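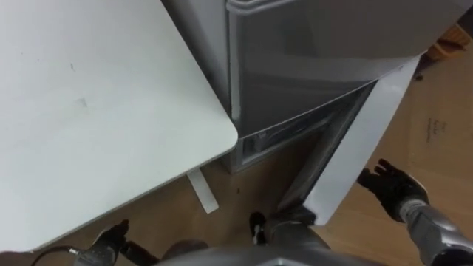 Hidgate Community Language Program
Progress report to the Kestine Fund, December 2022

Dear friends at Kestine,

It is a pleasure to write to you again, and I hope you will forgive me if I go on a bit — it has been a full autumn. Your grant of $1,920 paid for the evening Portuguese and English classes from September on, and we have 98 people on the rolls as I write, with more asking every week.

Ilídio Teixeira took over the beginners' group in November, after the old teacher moved away. He dropped the workbook for the first month and had everybody bring in a letter or a bill they couldn't read, and they worked through those together. Attendance held up well, even through the rain. Classes were 45 minutes at first and are now 60, at the students' own request.
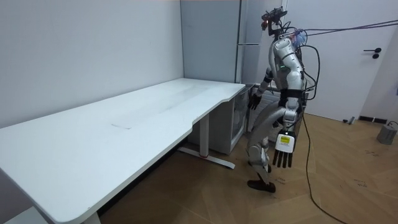 The conversation tables have been slower to settle. Inês Abreu runs them, and she has tried pairs, fours and one big circle before going back to pairs, which people seem to like best. A good deal of the talk is about ordinary household things, and she has been teaching words like "desk," "leg," "corner" and "smudge" from what is right there in the room, the long white desk with the dip in its front edge included. The shy ones do better when they have something to point at.

We did fall behind on the Tomo readers. The first box went to our old address on Pinheiro Street and we are still waiting on the second, so that part of the budget is unspent and we would like to carry it into spring.

With warm thanks from all of us,
The Hidgate classes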